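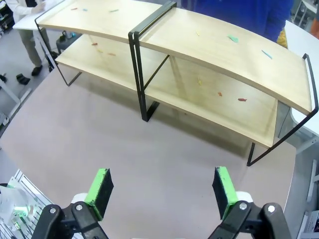

Paper scraps on the two-tier shelf, with both gripper fingers open.

I love a good fault. I know that sounds perverse coming from someone who spends her working week trying to get arms to tidy things, but the best morning I had all October was the one where our clearing routine reported a clean shelf, cheerfully and with total confidence, while the paper was still lying on the boards!

The log had 23 successful picks in it. Every one of them was air. The fingers had come down, closed, met each other through the foam and decided that the resistance they felt was a scrap of paper. A scrap of paper is so thin that the difference between holding one and holding nothing sits well inside the noise, and the check we had inherited from the Omach controller was written for blocks and bottles. It asked whether the fingers had stopped moving. Of course they had stopped moving, they had run into each other.

Kastriot Krasniqi wanted to call it a sensor problem and order better sensors. Ruth Cheetham, who reads logs the way other people read thrillers, wanted to call it a reporting problem, and I am with Ruth all the way. A dropped scrap is a small failure and you can see it. A false "done" gets passed along to the next program, and the next one, and by the time a person looks up, three pieces of software have agreed on something that was never so. Swap the paper for a blade left on a bench and you have a safety matter.

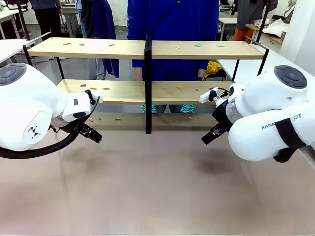 Should a robot stop every time it is unsure of a grasp?
It should stop when the next step depends on that grasp, and otherwise log the doubt and look again.

Our repair was almost embarrassingly cheap (Jama wrote it before lunch). After each pick, the arm backs off and the fixed camera compares the spot with what was there before. If the color is still there, the pick doesn't count. It costs us 2 seconds a go, and the people who care about cycle time have grumbled, and I say let them grumble! I would take a slow machine that can say "I missed" over a quick one that can't.

So here's my plea to anybody building these things: publish the misses. Put the false successes in a column of their own, right beside the real ones, and make that column the first thing you talk about on Monday. Ours still has entries in it, and I look forward to reading them.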